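4. Loading the Wardrobe Organizer

Read this section after you have fixed the Otano hanging organizer to the rail and checked that both hooks are closed (section 3). Loading takes one person and needs no tools. Have a bed or another large flat surface close by, as most clothes are easier to fold lying down than held against the chest.

A jacket is best laid out collar-up, with the sleeves brought across the front. 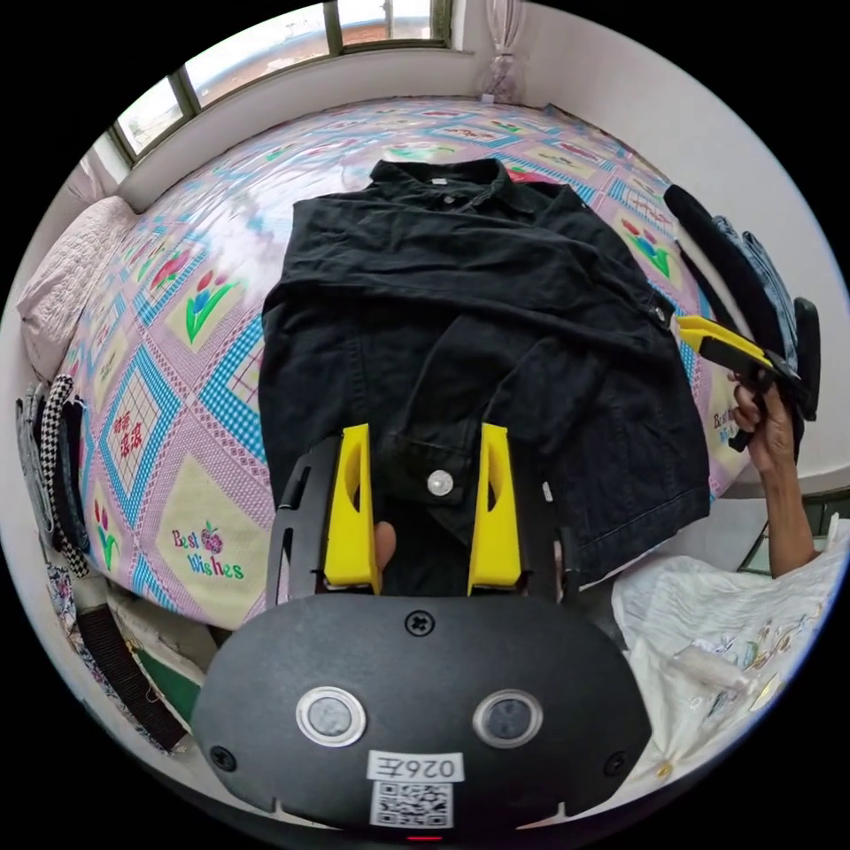
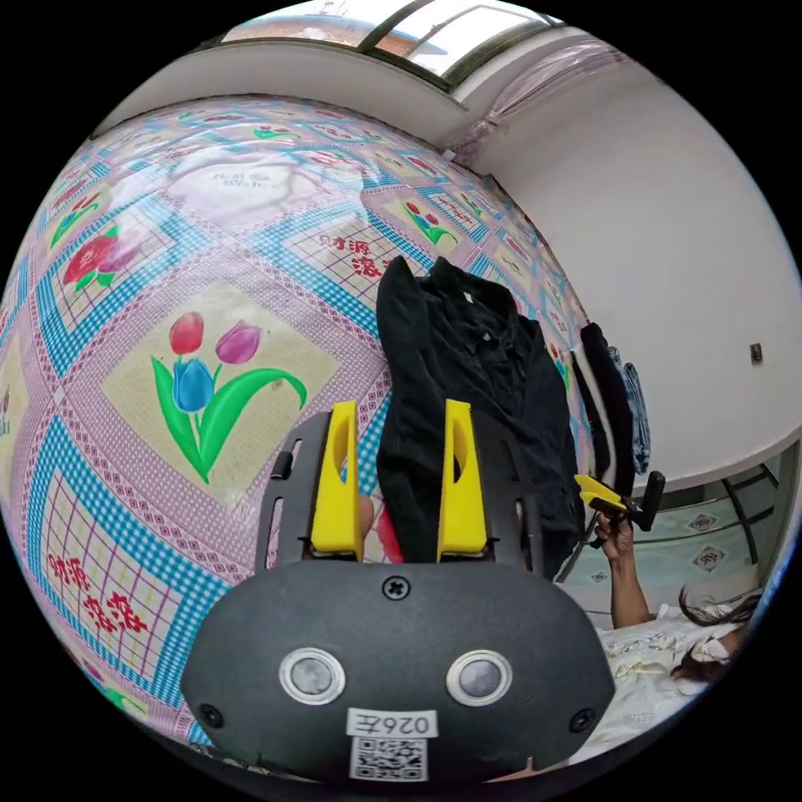 4.1 Before you load

1. Empty all pockets. Keys and coins pull the shelf fabric down at the front edge, and pens leak.

2. Sort the clothes into three piles: heavy (jackets, jeans, thick sweaters), medium (shirts, light sweaters) and light (T-shirts, underwear, scarves).

3. Check that each item is fully dry. The organizer has mesh only at the sides, and damp clothes will smell within a day or two.

4. Slide the stiffening boards into the shelf sleeves. The long edge of each board goes toward the back panel. A board that will not go in is usually turned the wrong way – do not trim it.

Note: The bottom shelf board is thicker than the others and is marked with a dot in one corner. If your kit does not have one, contact the store before loading anything heavy.

4.2 Folding a jacket

1. Close the middle button or pull the zipper about halfway up. Leave the top open so the collar can lie flat.

2. Lay the jacket down and smooth the body toward the hem with your palms.

3. Fold one sleeve diagonally across the front, then the other over it. The cuffs should not stick out past the sides.

4. Fold the hem up to the chest, then fold once more if the jacket is long.

5. Turn the bundle over and press out the air.

The finished bundle should be narrower than the shelf by at least a finger's width on each side. For padded jackets, use a hanger next to the organizer. They spring open on the shelf and push the lighter items out.

4.3 Folding shirts and sweaters

1. Button shirts at the neck and at one place lower down.

2. Lay the item face down. Fold each side in toward the middle, with the sleeve running straight down the back.

3. Fold in half from the bottom. Thick sweaters are folded in half only; thin ones can be folded in thirds.

Do not hang knitted items from the side loops. The loops are meant for belts and ties.

4.4 Filling the shelves

1. Load from the bottom up. Heavy pile first, then medium, then light.

2. Place each bundle with the folded edge facing you, so you can pull one out without opening the rest.

3. Stop when there is a hand's width of space left above the pile.

4. Put small items in the Fitby drawer insert, if you bought one, and set it on the second shelf from the top.

5. Step back and look at the organizer from the front. It should hang straight. If it leans, move some weight to the other side of the shelf.

Caution: Do not load more than 60 pounds in total, including drawer inserts and their contents. The rail must be rated for this weight as well. Tension rods are not suitable.

Caution: Do not let children climb on or pull at the shelves, even when they are empty.

4.5 If something is not right

Shelves sag in the middle. Take everything off the shelf and check that the board is pushed all the way to the back.

The wardrobe door will not close. Bundles are too deep. Refold with one more fold, or turn them sideways.

The hooks slide along the rail. Wrap the supplied rubber strip around the rail under each hook – two turns are enough.

A seam has started to open. Unload the organizer and stop using it. Replacement fabric bodies are ordered under part number 424, boards under part number 293.

Continue with section 5, Cleaning and Seasonal Storage.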